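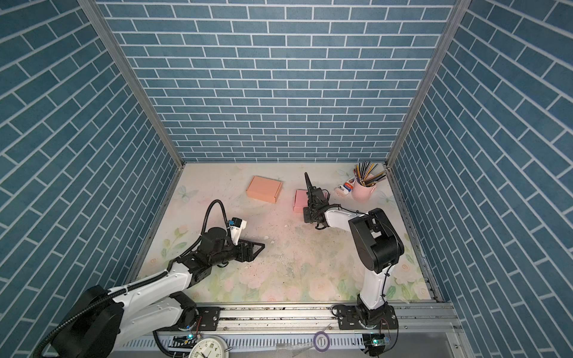
Both arms on the rail, left gripper open over the mat.

Hi all,

Ayane Ogura wrote:
> Does the left arm still drop when you hit the stop?

Yep, it did it again on 21 March 2023! I hit the stop and the left arm sagged 21 mm before the brake caught — way more than the 2 we saw in February. The right one held fine. I'm blaming the Jirkis brake board, but I swapped the cable too, so who knows. Hands out of the box until it's fixed, please!

Wrist view, fingers wide, pencils and stapler ahead: 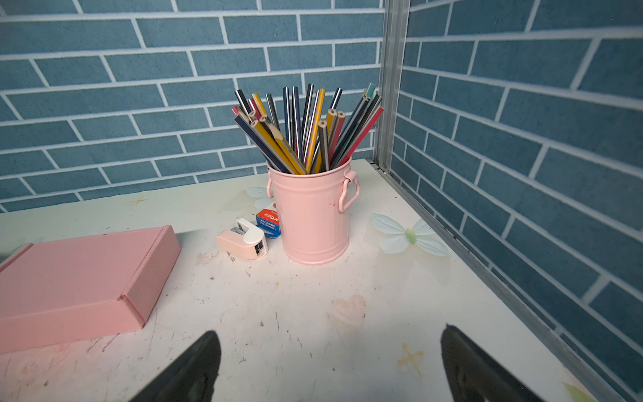

What I'm trying next

New brake board on the left arm, then 700 stops with the gripper empty.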